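Folding black tees on the bed

clemdale_63
Thursday, December 16, 2021
Cracked print on my black tee. I lay it flat on the sheet and fold the sides in. Does folding across the letters make it worse? 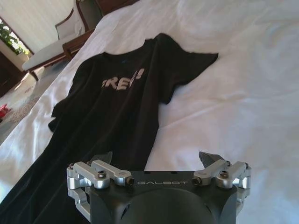 Photo: Selorm Opoku

nadska
Yes. Fold it inside out, wash at 30.

augusta_a
Disagree. Washing and the dryer crack prints. Folding does nothing. I've folded mine the same way for years.

nadska
Mine split right on the fold line — two shirts.

clemdale_63
OK, inside out for now. I also like a made bed to fold on, duvet pulled up to the pillow.
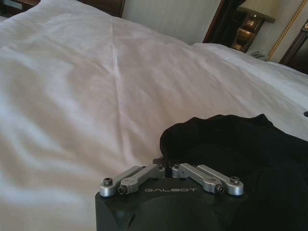

It gives me more room than the dresser does, and I can do the whole load at once.

augusta_a
Lint, though. Black shirts on white bedding, I'd use a table.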